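Plisthorpe drainage layers: pre-release inspection checklist, with comments

Applies to: watercourses, culverts, catchment boundaries, parish outline
Working copy inspected: September build
Inspected by: Ekaette Adeyemi
Second check: Ruan Dlamini
Comments added by: Carolina Prata, Siyabonga Mtshali

Marks used: P = pass, F = fail, R = pass after repair, N/A = does not apply. A layer with an open F is not released. Comments stay in the sheet after the item is closed.

Section 1. Files and storage

1.1 All parts of each shapefile present (shp, shx, dbf, prj, cpg). R
Comment (EA): cpg missing from culverts. Names with accents were read wrongly, including the Juhász sluice. Added as UTF-8 and reloaded.

1.2 Working copy held apart from the master. P

1.3 File names in lower case, no spaces, no version number in the name. R
Comment (RD): "catchments final 2" renamed to catchments. Two project files pointed to the old name and have been corrected.

1.4 Backup restored to a second machine and opened. P
Comment (EA): restored Thursday, opened without error. Feature counts match the master on all four layers.

Section 2. Coordinate system

2.1 All layers in British National Grid, EPSG:27700. F, then R
Comment (EA): parish outline was labelled 27700 but the coordinates were in degrees. The label had been changed without reprojecting. Label set back to 4326, layer reprojected using the grid shift file, result saved as new.
Comment (SM): checked against the trig pillar and the two bridge corners. All three fall within tolerance.

2.2 Grid shift file present on the machine used for reprojection. P

2.3 Coordinate precision limited to two decimal places of a metre. P

Section 3. Geometry

3.1 Validity check run on every polygon layer. R
Comment (RD): 173 polygons failed in catchments, nearly all self-intersections along the river edge. The automatic repair dealt with most. Four turned into multipart features with slivers and were redrawn by hand.

3.2 No gaps between neighbouring catchments. R
Comment (RD): snapping tolerance 0.5 m. At 1 m the narrow strip beside Hornen Lane closed up and was lost. Do not raise it.

3.3 No duplicate features. R
Comment (EA): 141 duplicates removed from watercourses. They came from the join between the north and south sheets, where both sheets held the same reach.

3.4 Lines drawn in direction of flow. F
Comment (SM): eleven reaches east of the Zindard pumping station run the wrong way. Some of these may be tidal and should not be flipped until the levels have been looked up.
Comment (CP): levels received. Nine flipped, two marked as tidal in the flow field. Item now R. 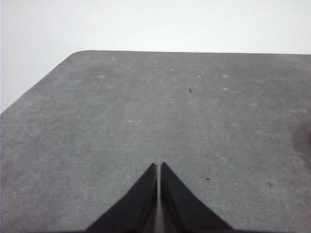
Grey worktop against a white wall.

3.5 Culvert ends snapped to a watercourse node. P

3.6 Smallest polygon area above 25 square metres, or listed as an exception. P
Comment (RD): three exceptions, all ponds, listed in the notes field.

Section 4. Attributes

4.1 Unique identifier filled in and not repeated. P
Comment (EA): 1,842 records in watercourses, 1,842 separate identifiers.

4.2 Field types match the schema. R
Comment (EA): culvert diameter was stored as text, with "mm" typed after the number in some rows. Unit stripped, field changed to integer, unit moved to the field description.

4.3 No zero used in place of a null. F, then R
Comment (CP): 461 culverts had an invert level of 0. Only six are true readings, confirmed from the survey sheets. The rest set to null. Anyone who used the earlier build for a long section should run it again.

4.4 Date of survey present. P
Comment (SM): year only on the older records. Accepted, as the source gives nothing finer.

4.5 Code lists free of retired values. P

Section 5. Map output

5.1 Style files load without a missing font or symbol. P

5.2 Labels legible at 1:2,500 and 1:10,000. R
Comment (CP): culvert labels overlapped at 1:10,000. Now switched off above 1:5,000.

5.3 Scale bar checked against a measured distance on a printed sheet. P
Comment (SM): printed at 100 per cent, "fit to page" off. The first print had it on and the bar measured 3 per cent short.

5.4 Source and licence lines on every sheet. P

Section 6. Metadata and release

6.1 Abstract, extent and contact filled in. P

6.2 Lineage statement records repairs made under sections 2, 3 and 4. R
Comment (RD): first draft left out the change under 4.3. Added.

6.3 Change file supplied for users holding the earlier build. P
Comment (WT): please give old and new identifiers in the same row. Two separate lists cannot be joined once duplicates have been taken out.
Comment (EA): done, one row per change.

6.4 Earlier build moved to archive and marked as superseded. Open
Comment (EA): waiting for write access to the archive folder. Request sent to Wen-hsiung Tse.

Result: released, subject to 6.4. Items 3.4 and 4.3 to be checked again at the next build.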